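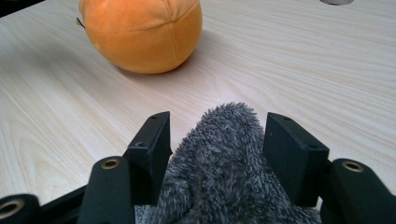 Bonddale Institute, Department of Equipment Planning and Shared Laboratories

Hand-held gripper equipment (planning and purchase)

Last updated: 2026-06-17

A hand-held gripper is a gripping tool carried and worked by a person, with fingers of the same general form as those fitted to a robot arm. It is used to record how a person picks up, moves and sets down objects, so that the recordings can later be used in teaching a robot to do similar work. In the budget system of the Bonddale Institute, hand-held grippers form a separate equipment class from robot arms, arm-mounted grippers and general laboratory cameras. This article covers the planning, purchase and upkeep of the class. The operation of the tool is covered in the laboratory handbook.

Background

Before the class was created, hand-held grippers were bought under the heading of small tools and the objects handled with them under the heading of office supplies. Costs for a single work area were therefore spread over several accounts, and the yearly report showed neither the full cost of an area nor the cost of keeping it running. Joris Peeters, then head of laboratory purchasing, proposed the separate class after a review of the Skarumcombe project, a study of household handling tasks in which the grippers themselves had taken up less of the equipment budget than the storage, mounts and replacement parts bought to support them.

The class was adopted in February with four budget lines: the tool, the work surface, the object set and the running stock. A fifth line for computers and data storage was considered and left out. Data storage is charged to the project that owns the recordings.

The tool

A complete tool consists of a gripper body, a pair of fingers with pads, the linkage that opens and closes them, a camera and its mount, and a grip or trigger for the operator. Suppliers differ in what they include. The product sold by Vurnano under the name of the firm is supplied assembled, without a camera. Other tools are sold as a kit of printed parts, with the screws and bearings listed separately. Quotations must state which of these items are included and which are not.

The planning figure for one complete tool is $2,000. This figure covers the camera and mount and excludes tax and shipping. It is used for early budgets only and is replaced by the quoted price once a supplier has been chosen. Departments that build the tool from printed parts enter the cost of materials under the tool line and the hours of assembly under staff time.

Particular attention is given to the way parts are fastened. Joints that will be opened often should have metal threads set into the body, in the manner of the brass-colored threaded inserts on the black linkage arms of the gripper shown at the head of this article. Screws driven straight into printed plastic are accepted on covers and cable clips and on other parts that stay closed in normal use.

Finger pads are treated as wearing parts. Rectangular pads are the usual choice for general work, and their attachment should allow them to be changed without taking the linkage apart. The order must name the pad material and the screw size. Where a laboratory intends to move its trained system onto a robot arm at a later stage, the fingers of the hand-held tool and of the arm-mounted gripper should be bought from one drawing. A difference in pad width or opening range can make earlier recordings hard to use, and the cost of repeating them falls outside this equipment class.

The work surface

Most tabletop work calls for a plain table of fixed height with enough open space to move objects from one side to the other. No special bench is required. A light-colored tabletop with a visible wood grain is acceptable for general recording, and existing tables should be offered from shared stock before new ones are bought. Glass and highly polished metal surfaces are avoided for ordinary work and are ordered only where the project plan calls for reflections as a test condition.

Lighting is planned together with the table. Soft, even light is preferred for first recordings, with other conditions added later. Black grippers are common, and in weak light the shape of the fingers may be hard to make out against other dark parts. Lamps are charged to the work surface line when they are fixed to the table, and to the building budget when they are fixed to the ceiling or wall.

The laboratory in Teshome Hall uses tables of one size throughout. Jelle Wuyts, who drew up the room plan, recommended this arrangement so that tables could be exchanged during repairs without measuring the room again. The same plan keeps a clear passage behind each operator and places electrical outlets above table height. Both points are now part of the standard room request.

The object set

The object set is the collection of things picked up during recording. It is the line most often left out of first budgets. Objects are usually inexpensive one by one, but a useful set contains many kinds, and each must be stored, labeled and replaced when worn.

The shared object set at Bonddale has 49 entries. It is divided into rigid objects, soft objects, containers and flat items. Soft objects include plush pieces with short or long fibers. A shaggy plush object such as the gray one held between the finger pads in the opening picture changes shape under pressure, and its outline is less regular than that of a round ball such as the orange plush one behind it. Both types are kept in the set for this reason. Projects that use only rigid objects are asked to state this in their plan, and a smaller budget is assigned.

Three rules govern the purchase of objects. Each entry is bought in at least two matching copies, one of which stays in storage. Objects are ordered from catalogs that give a lasting product number wherever such a catalog exists. Food, sharp tools and glass are not bought under this line and need separate approval from laboratory safety.

Long-fibered objects carry an added cleaning cost. Fibers can catch in linkages and around screw heads, and the object itself loses material with repeated handling. Edin Mujić of the laboratory store prepared the present replacement table, under which long-fibered plush is inspected more often than any other soft entry and is withdrawn when the backing fabric shows through.

Running stock

Running stock covers parts that are expected to be used up: finger pads, screws, threaded inserts, cables and cleaning supplies. A first order for a new laboratory includes 30 pairs of finger pads. This quantity is held in common for all stations in a room and is not assigned to particular operators. Pads are inspected after every 100 hours of recorded use, and the result is written in the station log along with the number of hours.

Spare linkage arms are stocked in matched sets, left and right together. Single arms were stocked in the past. The practice was dropped after a new arm fitted beside an old one was found to close unevenly on several tools, with more play on the worn side. Repair records from before the change still use the old part numbers, and a table linking old and new numbers is kept at the store counter.

Cameras are not held in running stock. One spare is bought per room under the tool line and is kept at the same firmware version as the cameras in use.

Approval and ordering

A request for equipment in this class passes through the following offices:

1. The project lead submits a plan naming the tasks, the number of stations and the expected hours of use.
2. The laboratory store checks the plan against shared stock and marks items that can be lent.
3. Purchasing obtains quotations for the remaining items.
4. The budget office confirms the account and issues the order number.

Requests for a single station may skip the third step if the tool is of a type already in use at the institute and the last quotation is still valid. Irfan Jafri of the budget office is the contact for split accounts, in which two or more projects share the cost of a station. In a split account the tool is entered as the property of the room and not of either project.

Trial loans are encouraged before any order of several tools. Weight and trigger force are difficult to judge from a data sheet, and operators with small hands have rejected tools that others found comfortable. A loaned tool is entered in the register on the day it arrives, with its accessories listed by name.

Service life and disposal

For accounting purposes the tool and the camera are written down over separate periods, the camera over the shorter one. A tool may remain in service after it has been fully written down, provided that its opening range still meets the drawing. Tables have no fixed period. Object sets are treated as spent in the year of purchase.

Retired tools are stripped for inserts, screws and undamaged arms. Printed bodies are offered to the teaching workshop, where Rostam Ghaffari uses them in the introductory course on mechanical repair. Cameras are erased before leaving the room. Plush and other soft objects are not passed on and are discarded with textile waste.

Related entries

Arm-mounted grippers; Camera mounts; Object set replacement table; Room request, standard form; Split accounts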